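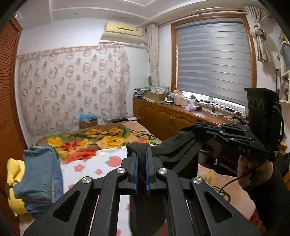 Zdeňka Šťastný asked on Tuesday whether a buyer should ever take the HOA fee in a listing at face value. Short answer for the exam: no. Read the fee together with what it covers, and then read the reserve study.

Unit 3 - Carrying costs in a condo listing

The monthly fee is the number most buyers look at first, and listings tend to call it "low" without saying compared to what. Use the Lallbridge listing from your packet. The fee is $387 a month and covers water, trash, snow removal and the outside of the building. It does not cover heat. The Irnness unit has a higher fee, but heat and cable are in it, so the two can't be compared until you take those out.

Property tax on the Lallbridge unit is $2,514 a year. Divide by 12 before you add it to the fee. Several of you added the yearly figure to the monthly one on the last worksheet.

Special assessments

A special assessment is a one-time charge to owners for work the reserves can't pay for. Indum, the management company in the packet, billed 2 of them in the years covered by the minutes - one for the roof, one for the parking deck. Neither is mentioned in the listing. Ask for the minutes in writing and check who pays if an assessment is approved before closing.

For next time

Read the Sarıgül packet, pages on rental limits. Work out the full monthly cost for both units, without the mortgage, and bring your figures on paper.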